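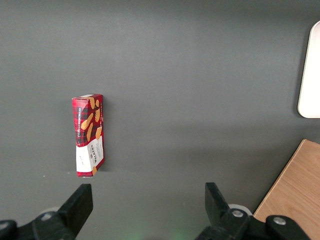
Box of vanilla shortbread, red and black check.

Unit 3: Sound and Projection for Youth Services
Instructor: Darcy Waaka

Reading: the Sengar booklet, pages on gain and room noise. Bring it to class.

Start with the room. At Uditholm the hall has a hard back wall, so the speakers are angled down toward the seats. Walk the aisles while someone talks at normal volume, and write down where words get lost.

Set levels in this order:
Spoken mic
Lead vocal
Keys and guitar
Video playback

Song words go up two lines at a time – four is too many for the back rows. Change the slide on the last word of the line.

Lights stay fixed during prayer and the reading. Save cues for the songs, and keep to seven or fewer.

Elie Fakhoury's cue sheet from the Kudmont weekend in June is in the shared folder. Note how he marks the handover from speaker to band.

For next time: write a one-page cue sheet for a service with two songs, a reading and a short video. Hand it in on paper.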